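Gidedeck Two-Arm Bench Cell

Supplier: Wallner
Status: listed, not yet recommended
Seen running: May open day at Sallia

Wallner sells the Gidedeck as a bench cell that can tidy up hand tools of mixed shapes. Two arms share one front rail, each with a two-finger gripper and its own wrist camera. The brochure calls it "ready for any bench." We went to the open day to watch it pick up sickles, which are a fair test. They are curved and thin, and they like to hook onto each other.

The job was simple on paper: move sickles from the tabletop into a yellow tray. A wire rack, a mug and a small dish stood at the back of the table and had to be left alone.

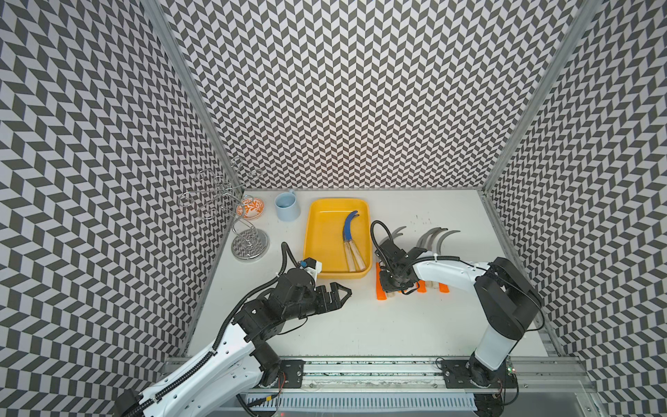
What the arms had to deal with

Jonas Hauser ran the cell for Wallner and let it work for 53 minutes with one break. I asked how many picks needed a second try and was told the log would be sent on. It hasn't come. From where I stood the second tries were common, mostly when one blade lay across another. A person would have cleared that table before the arms finished warming up, and I'd want to see a week of unattended running before believing the word "ready."

The handles are the easy part. They're bright and fairly thick, and they lie flat. Even so, the gripper spends a long time lining up over them, and when several lie side by side it has very little room to get a finger down between two.

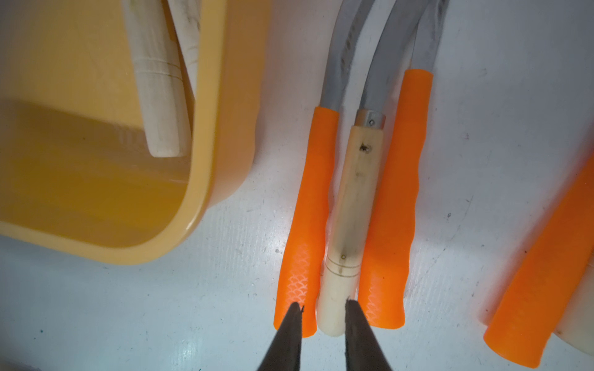
Wrist camera view: fingertips close to a group of orange and cream handles.

Specifications as given by the supplier

Arms: 2, on a shared front rail
Reach per arm: 60 cm
Usable table width: 80 cm
Grippers: parallel, two-finger
Cameras: one on each wrist, plus a fixed view of the table
Walls: patterned panels on three sides

The reach figure deserves a question. It's measured with the arm stretched out and the gripper empty, and the useful area for a straight-down pick is smaller. Wallner didn't have that number at the open day. The cable loops over the wrists also take up space, and I would ask what happens to them after a few months of daily use.

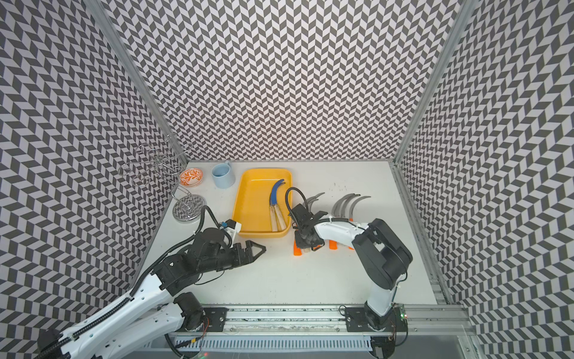 Gion Zaugg thinks this is too harsh. He wrote to us that sickles are a nasty choice for any gripper, that he has seen the Gronon cell drop plainer tools than these, and that a slow pick which doesn't knock over the mug is worth paying for. Fair enough, though the price list doesn't say "slow" anywhere.

What we'd ask before ordering

Bring your own tools, in the state they're really in. Ask for dirty handles and overlapping blades, and ask for a full tray, where every new sickle has to go in beside the ones already there. Find out who resets the table between runs and whether that time is in the quoted rate. Ours wasn't.

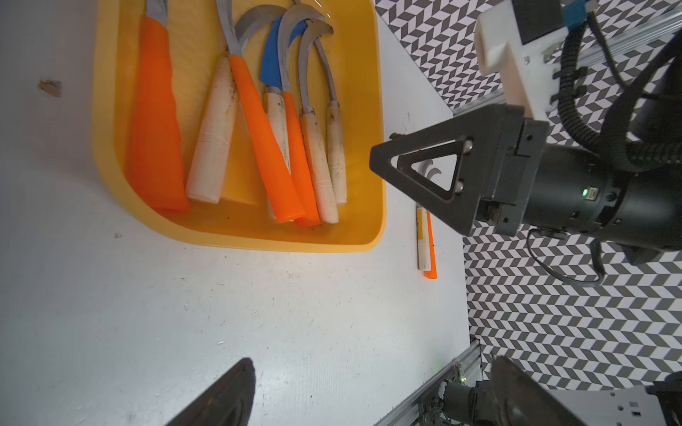
Seven sickles in the tray and one on the table, with the gripper over it.

Price: on request from Wallner. Fingertips are sold separately, and Hauser couldn't say how long a pair lasts. We'll update this page if the pick log arrives.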